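Print this article | E-mail this article

Linen work at Hultance

The Hultance linen programme is a scheme for automating bed-making and towel-folding at Hultance, a residential hotel and laundry business with 41 rooms. It began in January with a single folding machine, known to staff as Emby, and has since grown to include the recording of bedroom work by hand-held grippers. The business had until then been run on trolleys, starch and the memory of its housekeepers, who were not asked to write any of it down.

Emby folds flat items fed to it by a person. According to the firm's own log it handled 1,000 towels in its first full week, a figure that was printed on a banner and hung in the staff canteen. The log does not give a figure for towels folded twice. Fitted sheets were tried on the second day and have not been tried since.

The effect on jobs has been less simple than either the banner or its critics suggested. No post was cut, but 10 were renamed. Former laundry hands became "linen operators", a change that brought a new badge and the same rate of pay until the union branch asked about it. Shifts now start earlier, as the machine needs warming up, and tea breaks are set by its cleaning cycle. Some of the older staff say their wrists are better for it. Others miss the folding table, where most of the building's news used to be passed on.
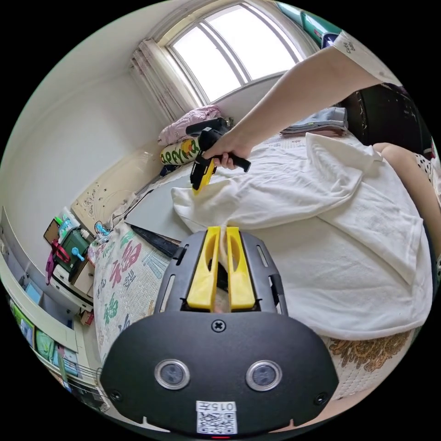 Bedrooms proved harder to automate than the laundry, and the second stage of the programme deals with them. A machine that can square a towel on a steel table has little to go on when it meets a bed that somebody lives with. Staff therefore do the handling themselves with grippers, so that their movements can be used to train a later machine. A rumpled white towel lying next to a brightly printed quilt, with a pile of folded clothes further along, is the sort of problem a housekeeper settles without breaking off a conversation. Done with a pistol grip and a yellow jaw, it calls for some patience. The training notes, compiled by Braulio Gallegos, run to 34 pages, four of which concern pillows.

Gallegos, a former night porter, has described the work as "learning to do slowly what you were once told off for doing slowly". Gripper sessions are paid at the supervisor's rate, which has made them popular, and a rota was brought in to stop the same three people taking all of them.

A rival system, Trujillo, was looked at and turned down on the grounds of noise. The Parker wing, where the long-stay residents live, remains outside the scheme after its residents voted to keep their beds made by people they could complain to. As of September 2025 the wing's housekeepers had the longest waiting list for transfers in the building.

Print this article | E-mail this article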